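# marusham-words

My ever-growing word list for the Marusham dialect, September 2020 edition!
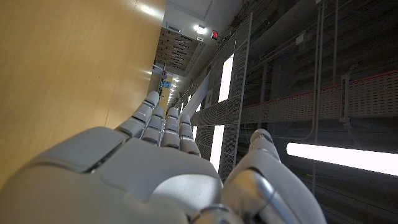
I started this because my gran's shopping lists were full of words I couldn't find in any dictionary, and I got cross about it one wet February and opened a spreadsheet. It has got a bit out of hand (in a good way!) and now it lives in this repo so that other people can use it, moan about it and send me the words I've missed.

If you grew up in Marusham or over the hill in Turnmont you'll know most of these already. If you didn't, welcome, and please don't try them out in the pub straight away.

## What's in the folder

- `words.csv` – the main list, 500 entries
- `sayings.csv` – 200 whole phrases, mostly rude about the weather
- `notes.md` – me rambling on about spelling
- `old/` – my first go at the list, kept for sentimental reasons, please don't use it

Both CSV files are plain UTF-8 with commas. If Excel mangles the accents, open it with Import and pick UTF-8 from the little menu. LibreOffice just asks you, bless it.

## Columns

| column | what it is |
|---|---|
| `word` | my best stab at a spelling |
| `also` | other spellings, split with a semicolon |
| `meaning` | plain English |
| `kind` | noun, verb, describing word, or `shout` |
| `place` | `M` for Marusham, `T` for Turnmont, `MT` for both |
| `age` | `old`, `mid` or `young`, for who still says it |
| `sure` | 2 if I've heard it myself, 1 if somebody told me |

I know `shout` isn't a proper part of speech but I had such a pile of words that only ever get yelled across a field at a dog, and they needed to go somewhere.

## A few favourites

- **clettering** – the noise of someone putting dishes away while annoyed with you
- **a thrum of rain** – more than drizzle, but you'd still hang the washing out
- **oddle** – to walk home the long way so you don't have to talk to anybody
- **nesp** – the dry end of a loaf. In Turnmont it's the *first* slice and in Marusham it's the *last* one, and I've seen proper arguments over this

## Where the words came from

Mostly from listening! Bus stops, the market, my own kitchen. I also put a box out at the library for a while and got some lovely slips of paper back, plus a lot of chewing gum wrappers. I've left out anything that names a real family, and there were more of those than you'd think. If a word was only ever used in one house I've left that out too, however much I liked it.

There are no recordings in here. I did make some, but I only asked people if I could write the words down, so the sound files are staying at home with me.

## Things that are wrong with it

The spelling wobbles. I write `ae` where somebody else would write `ay`, and I changed my mind halfway through the letter S. The `young` tag is a bit thin as well, because teenagers stop talking when I walk past. Turnmont gets a much smaller share than it should (sorry, Turnmont) and the farming words stop at sheep. I know nothing about cows.

There are 7 rows with an empty `meaning`. I've heard them all said, more than once, and I still haven't a clue. If you know what **harbligate** is, please, please open an issue!

## Adding words

Open an issue or send a pull request, whichever is easier. One word per row, keep it in alphabetical order, and put a `place` even if it's a guess. Please don't tidy other people's spellings while you're in there, just add yours to `also`.

## Using it

CC BY 4.0, so do what you like and say where you got it. I'd love to hear about it if you make something. A crossword would make my year.

Still to do: finish the second half of S, and ask someone about cows.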